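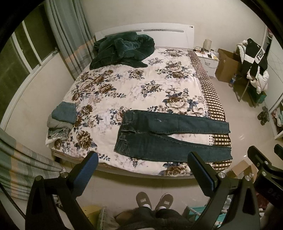 Will the machine fold the laundry so the rest of us can do something better? The people selling it say so, and after a month of it I think we will mostly be doing different laundry for the same money.

January, past eleven at night. Back from Ditbridge with sore wrists. Tronus had their man in again for the morning meeting, with the slide that says 1000 garments a shift. Samer Obeidat asked what kind of garments. Towels, mainly. I could have told him that. A towel is a rectangle. Give me a shift of towels and I'd look fast too.

Jeans are where I want to see it. One leg slides over the other, the waistband won't lie flat, and you fix it with your thumb before you've had time to think about it. Ask me how I do it and I can't really say, which is a problem now, as we are all supposed to be writing down how we do it. There is a form. Bảo Âu wrote "pick up, fold, put down" on all 4 pages and handed it in. Accepted, no comment.

What has changed so far: two people moved off the folding tables to what they call exceptions. Exceptions means everything the machine leaves in a heap. Robes, anything plush, knits, jackets with one sleeve pulled inside out. So the easy pieces, the ones where your hands could rest a bit and you could talk, are gone, and what comes down the belt is the hard stuff all day. Same hourly rate. I asked if the target for exceptions would be lower and was told they are "gathering a baseline." I wrote that on my hand so I'd get it right here.

I'm not against it, whatever Samer thinks. My shoulders would gladly give up sheets forever. But at Clavlow they promised no cuts too, and 13 people from the night crew were "not renewed" by spring. No cuts, technically.

Also the screen over our tables now shows a score out of 100. No one can tell me what it's a score of. Mine was 71 at lunch and 88 after — I had slowed down.

Need to ask Bảo about swapping the early shift. Wrist brace is in the other bag.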